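Starkstead Town Meeting Room
Checklist before the candidates' debate, Tresby ward
Filled in on Thursday, doors open 6:30 pm

1. Emergency exits free. YES
Both doors open to the outside. The left one is heavy and an older person could have difficulty with it, so one steward must stay near.

2. Number of seats within the permit. YES
The permit says 288 persons. We have put fewer chairs, to keep the middle aisle wide.

3. Fire extinguishers in date. YES, with comment
The one by the kitchen has a label which is hard to read. Please ask the town office for a new label.
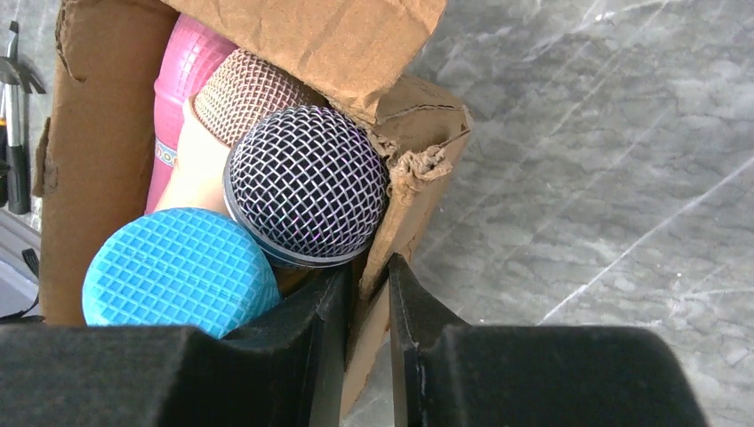 4. Equal conditions for all candidates. PARTLY
The order of speaking was drawn by lot and the paper is pinned at the entrance. Each candidate has 2 minutes for the opening and the same time for the closing. Microphones must stay in the cardboard box until the moderator arrives. The one with the sky-blue head is easy to see from far, so I propose it for questions from the public. Still missing: a clock that all the candidates can see.

5. Cables on the floor. NO
The cable to the loudspeaker crosses the side aisle. It must be taped before the doors open. I have marked this as the most urgent point.

6. Party material. YES
No posters inside the room. Leaflets from Trultolton were left on the window sill and I moved them to the table outside, where every party may put its own.

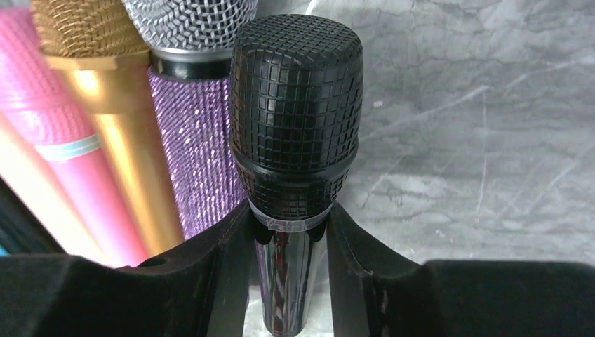 7. Written questions. YES
The box for them is locked and the key is with the moderator. Questions without a name are accepted, as was agreed in October.

8. Access for wheelchairs. YES, with comment
The ramp is good. The mat at the top is folding up in one corner and should be removed.

Second visit needed: yes, for points 4 and 5.
Checked by: Anghel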